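Skavamus Orders Second Season of Family Drama "Onesitz"

Mawuli Laryea and Suryani Lau to return; Mervin Vachon joins the cast as a series regular
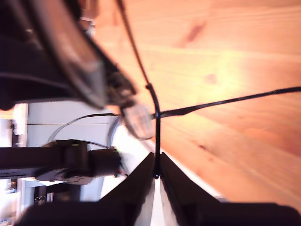
Eyeglasses on a wooden tabletop.

Skavamus has renewed its original drama series "Onesitz" for a second season, the network announced in January. The order is for 5 new episodes, each running 90 minutes, with production to begin this spring in the town of Purba.

Mawuli Laryea and Suryani Lau will return as Daniel and Irene Oster, the brother and sister who inherit their father's ferry company along with its debts. Mervin Vachon, who appeared in the first season finale as the harbor inspector Paul Rennick, has been made a series regular.

The second season opens eight months after the sale of the company's last boat. Irene has taken a job with a rival operator, and Daniel is called to testify in the inquiry into the winter accident.

"The response to the first season gave us every reason to continue this story," said Ratih Liew, head of scripted programming at Skavamus. "Gilang and the writers have brought us scripts that ask more of these characters, and we are very pleased to have the full cast back."

Gilang Krishnan, creator of the series, will again serve as showrunner and will direct the first and last episodes. "We left the Osters at a hard moment – I am glad we will get to see what they do next," Krishnan said.

The production expects to hire 800 background performers from Purba and nearby towns. An open casting call for the first season drew 2,642 applicants. Details of the new call will be posted on the network's website.

"Onesitz" is produced by Orard for Skavamus. All episodes of the first season are available to stream on the network's app. A premiere date for the second season will be announced later.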